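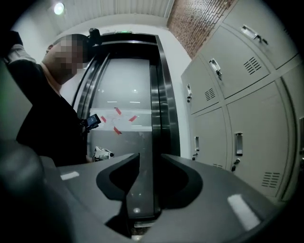 From: Ha-neul Bang
To: urncombe-equipment list
Date: June 30, 2019
Subject: Re: [equipment] handheld grippers, what are we asking for?

Hi all,

Sorry for the slow answer, I wanted to talk to Pundham on the phone before I said anything with numbers in it. Jang's message was a good one and I'm going to reply in chunks.

Jang wrote:

> I've been asked to put one line in next year's budget for "gripper
> hardware" and I don't think one line is going to cut it. The way I
> see it we're buying three different kinds of thing: the handheld
> units, the stuff you wear (head cameras, straps), and everything that
> keeps the first two running.

Yes, please, split it! When I did this in April for the smaller request I lumped everything together and then spent ages explaining to finance why a "gripper" order had a pile of battery chargers in it. If we put the running costs on their own line we can also top them up mid-year without reopening the whole thing.

> My first guess is 19 handhelds. That gives every pair of people a
> left and a right, plus a few on the shelf.

I'd bring this down to 16, and I know that sounds stingy, so hear me out. The way we book people now, we're never all out collecting at the same time. What stops a session is hardly ever a missing handheld – it's a flat battery, or a memory card that's still full from the last person, or fingers that have gone soft at the tips and are on the "I'll print more tomorrow" list. I would much rather have fewer units and a drawer full of spares than a tall stack of units waiting for parts. So: 16 handhelds, and the money from the other ones goes straight into fingers, cards and batteries.

I did ask Pundham if they'd hold the same unit price at the lower quantity. They said they would if we commit to the whole batch up front and take it in 2 deliveries. I like that anyway. We get to shake out the first lot and complain about it before the second lot is boxed.

> Do we really want the version with the screen? It's the most
> expensive option on the sheet and the data is the same without it.

Oh, I feel strongly about this one. Screens, yes, all of them. The data is the same when everything works. When it doesn't, the screen is how you find out on the spot and not at your desk two hours later with a coffee and a folder full of nothing. I've used both kinds and with the plain ones I was constantly unlocking my phone to check that it was recording, which you try doing with a gripper in each hand. It also makes training new people so much easier (you can look over their shoulder and point).

One thing I want in the order notes, though: matte screen protectors. Under ceiling lights you end up tilting the thing back and forth to find an angle where you can read it. Brudix sells them cut to size and they're cheap enough to go under consumables.

> Head cameras: I've put down one per person but I'm open to sharing.

Sharing is fine with me for the cameras and not fine at all for the straps. Please buy everybody their own strap. It costs next to nothing and you will hear about it from me every week if we don't. For the cameras themselves I'd start with 4 and see how the booking sheet looks after the summer. Bear in mind that the head camera footage is what eats the storage, so each extra camera is also an extra bite out of the drive budget, and I don't see drives anywhere on your sheet. Could you add them? I'll send you the file sizes from our last round so you don't have to guess.

> Storage of the physical kind: do we need to buy a cabinet?

I'd hold off. The gray lockers by the elevator would do the job if the building lets us have some of them on a long-term basis, and I've written to ask. They have locks and vents, and they're right on the way to everything. What I don't know is whether a handheld fits with the fingers left on. If it doesn't, I'd still go for the lockers and we take the fingers off at the end of the day, it's a quick job once you've done it a few times. What we can't do is charge in there. I don't think anyone should be charging batteries in a closed metal box, so the charging shelf stays where it is and we need a decent power strip for it. Add that too, under running costs.

Labels! I forgot labels. Right now we have blank white stickers on things and I've gotten into the habit of saying "the one that squeaks." With a whole batch coming in we should number every unit the day it arrives and write the number at the start of every recording. I'll do the numbering if somebody else sets up the sheet.

> Who signs off on this, Urncombe or us?

Urncombe, for anything that comes with a serial number. Consumables we can approve ourselves. That's another argument for the split you suggested, by the way, so thank you for thinking of it.

So my version of the request would read like this:

Handhelds with screen, Pundham: 16, in 2 deliveries
Head cameras: 4, plus a strap for every person
Spare fingers, batteries and memory cards: whatever we save from the reduced handheld count
Screen protectors, Brudix: enough for all the handhelds and some extra, they do get scratched
Drives: to be worked out from the file sizes
Power strip and labels
Cabinet: nothing for now, waiting to hear about the lockers

I haven't put in anything for repairs. Pundham offers a service plan and I couldn't get a straight answer on whether drops are covered – and drops are what happens to these. Jang, you're better at getting that sort of thing in writing than I am, would you try them? If drops aren't in it I'd skip the plan and keep one unit back for parts.

I'm around all week if anyone would like to argue for the bigger number. Bring the booking sheet.

Ha-neul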